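Bin-picking cells at Hovton: frequently asked questions

Last updated 27 June 2025

Who do these rules apply to?
Anyone who runs, sets up or works beside a picking cell at Hovton, including visitors from Flerna and agency staff. Maintenance work on the electrical cabinet has its own procedure and is not covered on this page.

Do I need training before I use a cell?
Yes. You need the half-day cell course and a signed entry in the Obi training log. The entry lasts a year. If it has lapsed you can watch a run but you can't hold the controller.

How close can I stand while the arm is moving?
Stay behind the floor line, which is set 1220 mm from the nearest bin edge. If you have to come closer to teach a position, use the reduced speed mode and keep the enabling switch in your hand. Only one person goes inside the line at a time.

Can I reach into a bin to straighten an item?
Not during a run. Stop the cell, wait for the stop light, then reach in. A short pause between picks does not count as a stop.

How should the bins be fixed?
Bins must not shift when the gripper touches a wall or the floor. Clamp them to the bench or to each other, and check the clamps by hand at the start of each shift. Tape may be used to mark a position - it is not a fixing.

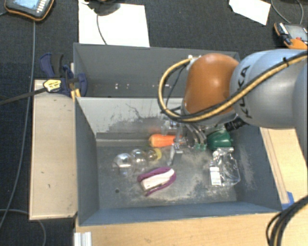
Arm and gripper over the front bin, with a bar clamp at the left where the two bins meet.

What may go in a test bin?
Clean, unbroken items from the approved list. Please include some clear packaging in every mixed set, as shiny and see-through surfaces are where most missed picks happen. No glass, no blades, no batteries and nothing that holds liquid. The heaviest item allowed is 778 g.

What about the cables on the arm?
Cables need enough slack for the full range of the wrist, but a loop must not be able to catch on a bin or clamp. Move the arm slowly through its range after any change to the cabling. Replace broken ties before the next run.

How often is the gripper inspected?
Every 1000 picks, and after any collision. Look for bent fingers, worn tips and loose connectors, and record the result even if you find nothing.

How many failed picks are allowed before I step in?
Stop the cell after 4 in a row. Note which item was involved before you move it.

Do the same rules cover the Vovaletti line?
Yes, since February. The older Vovaletti sheet has been withdrawn - please take down any printed copies.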